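4. Putting the markers back in the case

This section explains how to pack the Vono markers after work. Please read also section 3 (Caps and tips) before you start, because a marker that is closed badly will dry in the case and can leave color on the other markers.

You need:
A clean table, with free space on both sides of the case
A dry cloth
All markers of the set, with their caps

4.1 Preparing the table

1. Wipe the table with the dry cloth. If there is fresh ink on the surface, remove it first with a damp cloth and wait until the surface is dry.
2. Put the case flat on the table and open it completely. Do not hold the case in the air while you fill it.
3. Lay the markers on the table beside the case. They should lie on their side – a marker that stands on its end falls easily and rolls to the floor.
4. Check each cap. Press it on until you hear a click.

Note: On a varnished table the markers roll more than on paper. If your table is not level, put the cloth under them.

4.2 Filling the case

1. Take one marker by the middle of the body. Do not lift it by the cap only. The cap can come off and the marker will fall with the tip open.
2. Bring the marker over the case and turn it to the direction of the slot.
3. Lower it and press lightly until it lies in its place.
4. Repeat with the next marker. Work from one side of the case to the other, and keep the same order of colors each time.

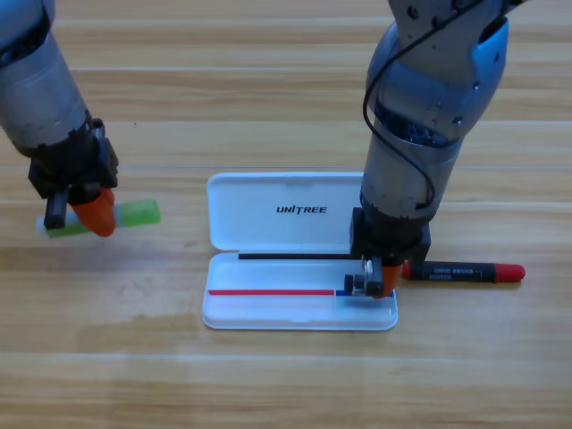 Fig. 6. Open case on the table, green marker lifted beside it.

5. When the last marker is in, look at the case from the side. No marker should stand higher than the edge.
6. Close the case slowly with two hands. If it does not close, open it again and look for a marker that is not down in its slot.

CAUTION: Never force the case to close. The hinge is thin and can break. A broken hinge is not covered by the Waltau guarantee.

CAUTION: Caps are small parts. Keep the open case and loose caps away from children under three years.

4.3 If a marker does not fit

Check first that the cap is pressed on fully. A cap that is half open makes the marker longer by about 2 mm, and this is enough to stop the case from closing. Check also that the marker belongs to the set. Markers from the Frota series have a thicker body and do not go in the slots, also if the color looks the same.

If the slot is dirty with dried ink, clean it with a cotton stick and a little warm water. Let the case dry open before you use it again. Do not use alcohol or a hot dryer on the plastic.

4.4 Storing the case

Keep the closed case flat, in a dry place and away from the heater. Do not leave it in a car in the sun. The inks are made for temperatures up to 41 °C – above this they become thin and can come out at the tip.

For replacement caps and single colors see section 6. Please write the number of the color, which is printed on the body of the marker, in your order.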